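Cable tidying, second pass

The first pass at the cables in the back room was done in February and lasted until the desk was moved. All the lengths had been cut or coiled to suit the old position, so moving the desk to the window wall left half of them too short and the rest on the floor. I spent most of Sunday redoing it. These notes are mainly so that I don't have to measure again.

The run from the wall outlet to the far end of the desk is 302 cm, following the baseboard and going up the rear leg. A straight line would be shorter, but it crosses the place where the chair goes. I had the power strip at the window end before. It is now under the middle of the desktop, screwed to the underside with the switch facing out, and every plug can be reached without moving anything.

The tray is a Tavier, the 90 cm one, wire mesh. I don't love it. The mesh is fine for thin cords, but plugs catch on it when you pull them back out, and the brackets supplied put the tray closer to the front edge than I wanted. I drilled new holes farther back. The screws in the bag were long enough to come through the desktop, so check those before you drive them in. I swapped them for shorter ones I already had.

Then I sorted by thickness. Last time I sorted by what each cable was for, and the bundles came out lumpy because a thin cord doesn't sit well next to a heavy one. Thin cords are now in one bundle with hook-and-loop ties. Medium ones are in another. Anything thick stays out of the bundles and is routed on its own, in a wide curve.

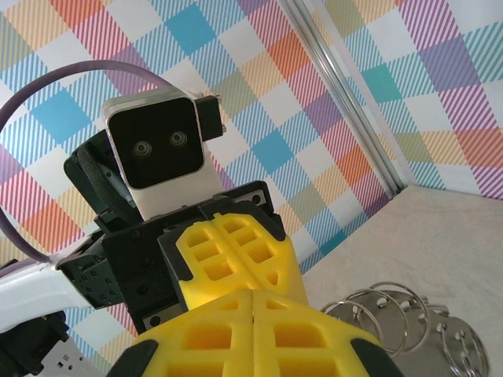 4 min read

The purple cable is the obvious case for the last group. It's thick, it wants to loop, and forcing it into a tight bend with a tie only moves the problem along to the next point of support. I leave thick cables slack between supports and let them find their own curve. The color is useful too. With black cords I have to trace each one by hand from end to end.

For the black ones I used Setora labels, the flag type, one at each end. Write on them before sticking them on. The marker needs a minute to dry and will smear if you fold the flag too soon. I used 16 ties in total and no zip ties at all. Zip ties look neater on the first day, but each change means cutting one off, and sooner or later the cutters nick a jacket.

Coiling spare length: I make loops the width of my hand and alternate the direction so the coil doesn't twist when it's pulled out. Coils go at the outlet end. At the desk end they take up tray space and hang down where knees are.

Still to do: the network cable is stapled to the baseboard and one staple is too tight. The Kirkegaard lamp has a molded plug wide enough to block the socket next to it, so it needs a short extension or a different strip. There is also a gray cord with nothing on either end. I labeled it "?" and put it in the drawer.

Filed under: workroom, storage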